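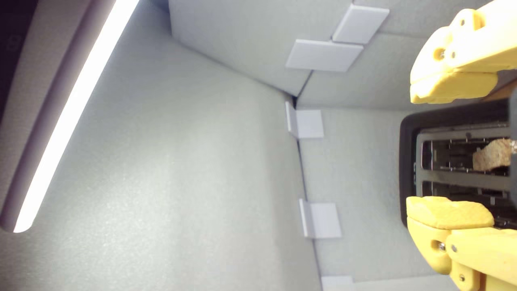
**Which slot should I use if I'm only toasting one slice?**

Use whichever slot you like with the Valtau two-slice toaster, though we'd suggest picking one and sticking with it for the first week or so while you get to know the browning dial. Once you've found the number that suits your bread, you can move back and forth as you please.

## Section 4: Making your first toast

By now you should have your toaster unpacked, wiped down, and sitting somewhere sensible (if not, please go back to Section 3, we'll wait for you!). The steps below take you from a cold, clean toaster to a plate of something you'll want to put butter on. They look long on paper, but once you've done them a couple of times you'll hardly think about them.

### 4.1 Before any bread goes in

1. Stand the toaster on a flat, steady surface with nothing hanging over it. Keep it well clear of curtains, paper towels, and wall cabinets.
2. Check that both slots are empty. Little cardboard pieces sometimes slide down in shipping, so take a good look from above.
3. Plug the cord straight into a wall outlet.
4. Set the dial to 4, press the lever down until it catches, and let the toaster run with no bread in it.
5. Let it cool completely, then do the same once more.

**Note:** A faint warm smell during these empty runs is perfectly normal, and opening a window for a few minutes takes care of it. If you can still smell it after your third or fourth batch of toast, please write to us at the address in Section 9.

### 4.2 Loading the bread

1. Choose slices that fit without squeezing. Most sandwich loaves are fine, and so are the thinner cuts from a bakery loaf.
2. Lower each slice in upright, with its long side down if it's a tall one, and let it settle between the wires on its own.

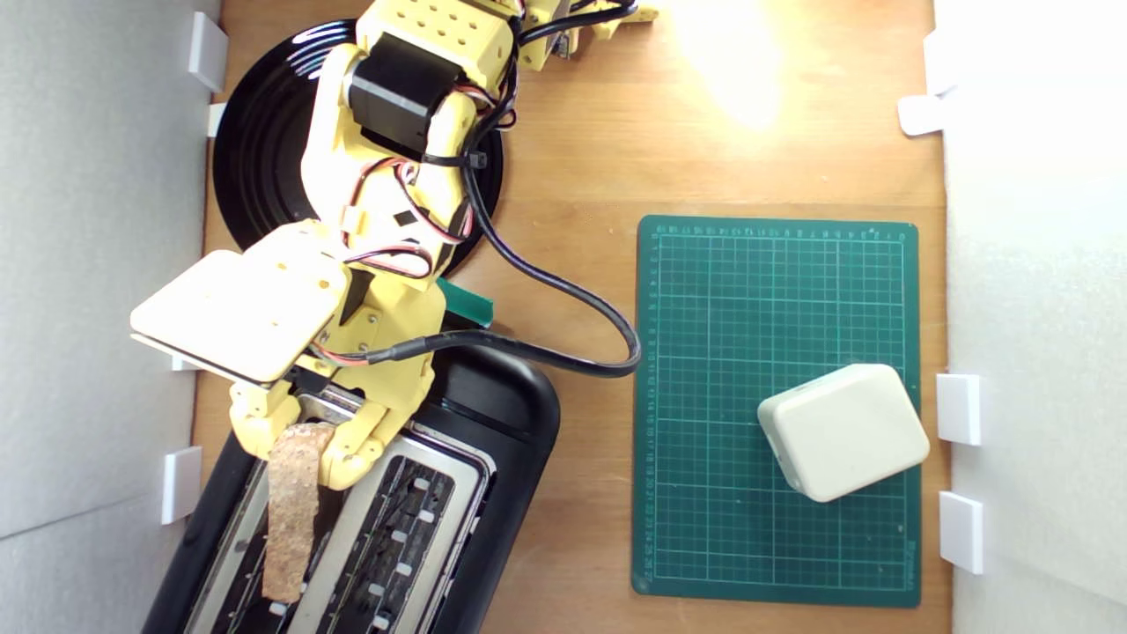 3. Press the lever all the way down. It will only stay down when the toaster is plugged in, so if it keeps springing back, check the outlet before you check anything else.
4. Stay in the kitchen. Setting 3 takes about 120 seconds from cold, and the second batch will brown a little faster because everything is already warm.
5. If you change your mind partway through, press Cancel and the lever will come up right away.

**Caution:** Never put a fork, a knife, or your fingers into the slots, even when the toaster seems to be off. If a slice gets stuck, unplug the cord, let everything cool, and work the bread loose gently with wooden tongs.

**Caution:** Buttered bread, frosted pastries, and anything with a runny filling should stay out of the toaster. Drips on the heating parts can catch fire.

### 4.3 Taking the toast out

1. Wait for the lever to rise all the way.
2. For small slices, nudge the lever up a bit past its resting place. This gives you an extra lift.
3. Take hold of the bread by its top edge and bring it straight up, and try not to twist it against the wires.
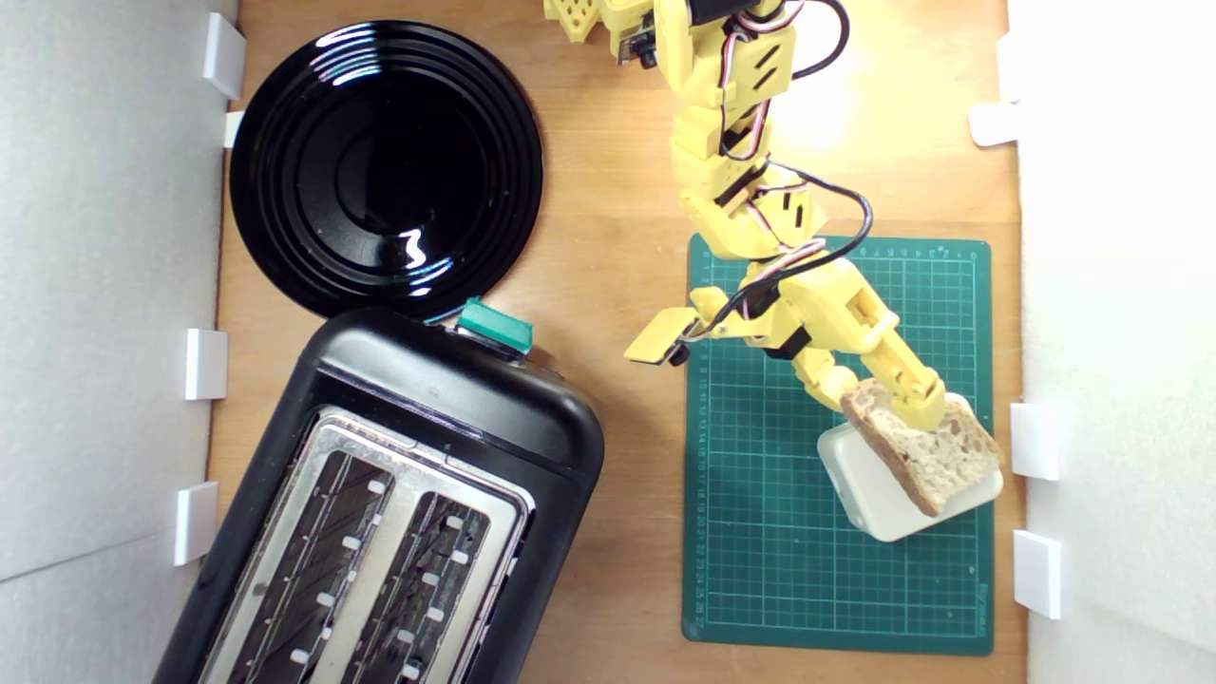

4. Set the slice down on a rack, or lean it against something for a minute, before you spread anything on it. Toast laid flat on a cold plate goes soft underneath, and after all that trouble it would be a pity.
5. Unplug the toaster when you've finished for the day.

**Tip from our test kitchen:** Catarina Rebelo likes her sourdough done twice on setting 2 instead of once on 4. It takes longer, but the middle stays tender and the crust gets a lovely crackle. Osamu Murakami thinks this is far too much fuss before work and saves it for Saturday.

If your toast is coming out paler than you'd like, move the dial up half a step at a time and give each new setting a fair try. Frozen slices have their own button, covered in Section 5, along with bagels and the crumb tray.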